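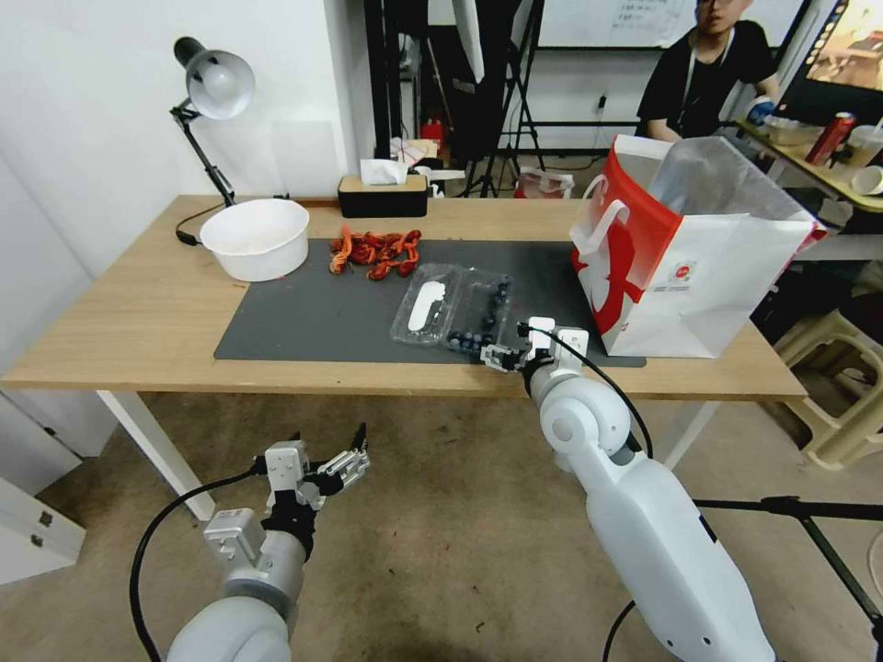 We got to the Vivano berry packing house at 7 in the morning, which was Ostap Marchuk's idea. He wanted to see the first trucks come in. In August they start picking at first light, and by ten the yard is too busy for visitors.

There were five of us from the growers' group. Our guide was Roksolana Mykhailiuk, the shift manager. She handed out hair nets and shoe covers, asked us to take off rings and watches, and led us in through the side door.

The receiving bay is smaller than I expected. Each pallet gets a tag with the field number and the picking time, and then goes straight to the cooling room. Fans pull cold air through the stacked trays. Roksolana said that a delay at this point costs more shelf life than anything that happens later in the building. At our place the trays sometimes sit under a tree until lunch, so we had something to think about.

From there we walked along the sorting line. They had raspberries on one side and blueberries on the other. The raspberries are hardly touched after picking, only checked and weighed. The blueberries go over a belt where soft ones and stems are taken out. The day before our visit the house had shipped 2853 trays, and 641 of those were raspberries.

Illia Tymoshchuk asked a lot of questions about packaging. They use hinged clear plastic containers for nearly everything and have tried cardboard punnets twice. The cardboard took up moisture in the cold room and the corners went soft. They plan to try again next season with a different supplier, Dedetti, and Roksolana promised to send us the results. She would not give a price per piece, but she did say that small orders cost a lot more.

The label room was hot and loud and we didn't stay long. Svitlana Tymoshchuk took down the name of the label stock, Nisent, as ours peels off in the cooler.

We finished in the break room with coffee and a bowl of blueberries. Parking is behind the building, and the turn from the main road is easy to miss. Bring a jacket even in summer. The next visit is to the Briggs nursery, and Khrystyna-Mariia Vasylenko is keeping the list for the van.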